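Laundry service extends hours at Condlow hall

June 2022
By staff writer

The community laundry at Condlow will open an extra day each week from the start of next month, after the number of baskets going through the service reached 443 in the last quarter. The figure for the quarter before was 254.

The service takes in clothes from residents in Condlow and Mackay who have no washing machine at home or can't manage the folding and carrying. Clothes are dropped off by 10 a.m. and go back folded the following afternoon. The charge stays at $8 a basket, and there is no charge for households already registered with the Tastley food pantry.

The folding room, which opened in March, was paid for with a grant from the Truvurach fund. Until then all the sorting and folding was done on two trestles in the hallway, and the service had to stop whenever the hall was booked for a function.

Each household's clothes stay in one basket from drop-off to pickup. Baskets are brought to the table one at a time so that socks and smaller items don't end up with the wrong family. Shirts and trousers are folded flat and go in first, with towels and children's clothes on top. Hangers are available on request, but ironing is not offered.

Residents are asked to empty pockets and turn heavy jumpers the right way out before dropping off. Blankets and doonas will be accepted on the new day only, as they tie up the larger dryer for most of the morning.

Spare baskets are running short, and anyone who still has one at home is asked to bring it back to the side door. The service has room for 400 households on its register and is still taking names. Forms are at the front counter.
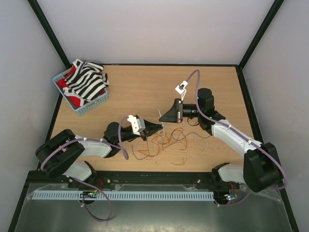
One reader, Condlow Street Mum, wrote that the extra day will help, but that a 10 a.m. cut-off is hard on anyone working an early shift, and asked whether baskets could be left the evening before.

Last updated: 4.15 p.m.

Contact the newsroom | Copyright, all rights reserved | Back to top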